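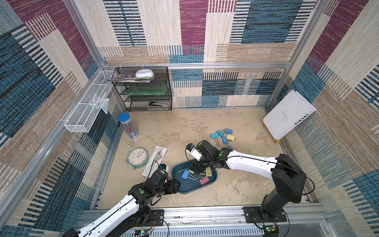 铝型材围出的工作台，左侧机械臂的夹爪停在深青色塑料托盘边

# 把主干分支还给所有人：与 Larkerby 平台组谈代码评审

Larkerby 的平台组一共 7 个人，维护着公司内部的构建系统和一个单一代码仓库。去年 12 月，他们取消了“合并前必须两人批准”的规定，改成一人批准，小改动可以先合并后评审。组长文浚鸿（Chun-hung Man）在 2 月 10 日接受了我们的采访，同组的 Kátia Godoy 和 Emese Csizmadia 也参加了后半段谈话。

文浚鸿说，起因是积压。“有一阵子，等待评审的合并请求长期在 75 个上下浮动。大家每天早上先翻一遍列表，挑短的看，长的就一直放着。放到第三天，冲突已经多到作者自己都不想碰了。”

他们最早的办法是加提醒。机器人每隔几个小时在频道里点一次名，催人去看。Godoy 回忆说，两周以后所有人都把那个频道静音了，她自己也是。后来又试过轮值，每天指定一个人专门评审，结果值班的人一整天写不了代码，看到下午就开始只看格式。

“那段时间的评论我后来翻过，”Godoy 说，“大部分在讲变量名和空行。真正的问题，比如重试逻辑会不会把队列打满，反而没人提。”

格式问题是最先解决的。Csizmadia 花了几天把格式化工具接进提交钩子，又把静态检查的规则删掉一半。她说删规则比加规则难，每一条都有人舍不得。“最后我定了一个标准：过去半年里没有拦下过任何真实缺陷的规则，先关掉。有人想要，自己来写理由重新打开。到现在重新打开的只有一条，关于日志里不能出现令牌。”

接下来才轮到批准人数。文浚鸿翻了合并记录，发现第二个批准者多数情况下在第一个人批准后几分钟内就点了同意，没有留下评论。他把这些记录整理成表格拿去开会，会上的反对意见主要来自安全方面。双方谈了两轮，最后定下来：涉及鉴权、计费和数据迁移的目录仍然要两人批准，其他目录一人即可。目录清单就放在仓库根目录，谁都可以提修改。

“先合并后评审”的范围更窄。改动不能超过 5 个文件，不能碰公共接口，测试必须全部通过，而且作者要在合并当天指定一位评审人。评审人如果认为有问题，可以直接回滚，不用先和作者商量。

“直接回滚这一条，刚开始大家不太习惯，”文浚鸿说，“被回滚的人会觉得没面子。第一个被回滚的是我，改的是缓存键，Emese 回滚的。之后就好多了。”

Csizmadia 补充说，她当时犹豫了一会儿，最后还是按了。理由写在回滚说明里，一共两行。

长的合并请求怎么办，他们没有找到特别好的办法。现行做法是超过 1,000 行的改动要先写一份短说明，讲清楚打算怎么拆，拆不了的话为什么拆不了。生成的代码和锁文件不算在内。Godoy 觉得这份说明有时候比评审本身还有用：“写到一半，很多人自己就发现可以拆成三个。”

也有不顺利的地方。1 月底一次先合并的改动把夜间构建弄坏了，原因是一个环境变量在测试机上有默认值，在构建机上没有。排查用了大半个上午。事后他们补了一项检查，启动时缺少变量就立刻报错退出，规则本身没有改。文浚鸿说，按以前的流程走，这个问题两位评审人大概也看不出来，代码里看着没有任何毛病。

问到新人，Csizmadia 的看法比较保留。过去新人靠看两位老同事在评审里来回讨论学到不少东西，现在这样的讨论少了。他们的补救是每周抽一次时间，挑一个已经合并的改动一起读，作者讲，其他人问。参加不强制，人多人少都开。

“挑什么改动也有讲究，”她说，“太漂亮的没什么可问。我一般挑那种作者自己写了‘以后再改’的。”

谈到要不要把做法推广到其他组，文浚鸿说暂时没有这个计划。移动端那边发版周期长，出了问题没法马上回滚，照搬过去不合适。后端的另外两个组来要过目录清单的模板，他发给他们了，后续怎么用他没有跟。

平台组接下来要处理的是测试时间。全量测试目前跑得太久，不少人提交之后就去做别的事，等结果出来已经忘了上下文。Godoy 正在按依赖关系拆测试目标，只跑受影响的部分。她说依赖图里有几处循环，得先把那几处解开，现在还剩最老的那个工具库没有动。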